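# Bench gallery: collecting demonstrations at Ruddock

Lidley is our manipulation project. We record people driving an arm through short household jobs, and the recordings go into training a policy that will do the same jobs by itself. This page covers the tabletop work from July. Rodrigo Bettencourt ran most of the sessions and chose the layouts.

Each session is 50 episodes, and each episode has a limit of 30 seconds. If the operator goes over, the episode is kept but labelled as a timeout. Objects are moved between episodes, and the cloth is changed between sessions so the policy doesn't learn to depend on one background colour.
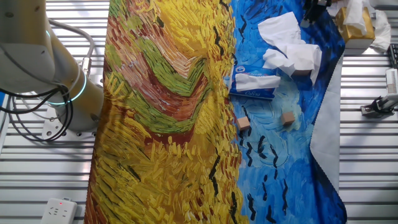 *Tissues and cubes on the wheat field mat. The gold-coloured tissue box is off the mat, on the slats.*

Tissue is the hardest material in the set. It changes shape every time it's touched, so no two starting layouts are the same, and white paper over a white and blue packet gives the vision model very little edge to work with. The small wooden cubes are the easy case - operators use them as a warm-up and we keep those episodes too.

The crows on the printed mat caused some early labelling errors. Mevau, our annotation tool, marked a few of them as objects. We fixed the labels by hand and left the mat in rotation.

The set now holds 1,347 accepted episodes across five cloths. Rejected ones are stored separately with a note on the reason, mostly dropped frames or the wrong task name typed in at the start. Next on the list is folding, using the Skosden grip pads, with sessions starting on a Tuesday once the pads are fitted.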